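Folding Table Tips – small kitchen, no counter, you know the drill

Updated 2/6/20

Quick one today, dinner's on. People keep asking how I manage with 2 feet of counter and the answer is a folding table. Square one, card table size. Comes out for rolling dough, homework, wrapping, bills, then goes back behind the door. Had one or another going since the old place in Mastirton and I've wrecked enough of them to have opinions.

Wiping down. Warm water, one drop of dish soap, soft cloth. One drop! More than that and you get a film, and on a shiny top the film shows every arm print. Go over it again with plain water, then dry with an old T-shirt. Paper towels leave fuzz. Skip the scrub powder completely. I dulled a patch on my first table the size of a dinner plate and it never came back.

Patterned tops. If you're shopping, get a pattern. Marble look, speckles, whatever you can stand. Plain white shows coffee rings from across the room. The flip side is a busy pattern hides crumbs and sticky spots, so run your bare hand over it after you wipe. Your hand will find the jelly. Mine always does.

Edges. The trim strip is where the gunk goes. Old toothbrush, soapy water, along the seam once a month or so. Don't soak it. If the trim starts lifting, press it down and tape it overnight before you try any glue, sometimes that's all it needs.

Tape spots. Best trick I have. Little squares of white tape stuck on the top, in a row, to mark where things go. Cups go on the tape. Keeps them out of the elbow zone and if somebody moves one you can see where it goes back. Write on the tape in pencil if you want, names or numbers. Change it before it gets old and gummy.

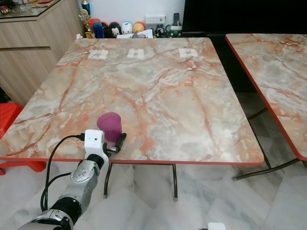
Plastic cups only on a folding table, at least at my house. The legs get bumped, it's going to happen. Bright colors are good, easy to spot and easy to tell apart. Store them upside down so dust stays out, but let them dry all the way first or you get that closed-up smell. For the smell – baking soda and warm water, leave it an hour, rinse.

Getting tape goo off. Cooking oil on a cotton ball, dab it on, go make a phone call, come back and rub with your thumb. Then dish soap to get the oil off. A hair dryer on low works too for tape that's realy stuck, but keep it moving and don't cook the table. Plastic card for scraping, never a knife. The Vondalow goo remover from the hardware store is fine, I just don't like the smell near food.

Wobble. Check the leg locks first, every time, before you go folding up cardboard. Half the time one didn't click. If it's the floor, felt pads, two on the short leg. Cut them a bit smaller then the foot so they don't catch dirt.

Squeaky hinges. Candle stub rubbed on the hinge. Oil works but it drips, ask me about the rug.

Weight. Look at the sticker under the top. My last one said 60 pounds, spread out. So no stand mixer, no sitting, no stack of cookbooks in one corner. Canning jars go on the real counter.

Storing. Stand it up on edge with a folded towel under it, top side facing the wall, and a second towel in between. Not in the garage if yours gets damp. We lost one that way over a December, the top swelled up along one side and it never sat flat again.

Hot pots. No. Use a trivet, use two. A cutting board in a pinch.

Ok timer's going. Next week is the drawer under the oven, which is scary, so send me your tricks before then. Still need to test the one from the reader in Hirkness with the bread bag clips.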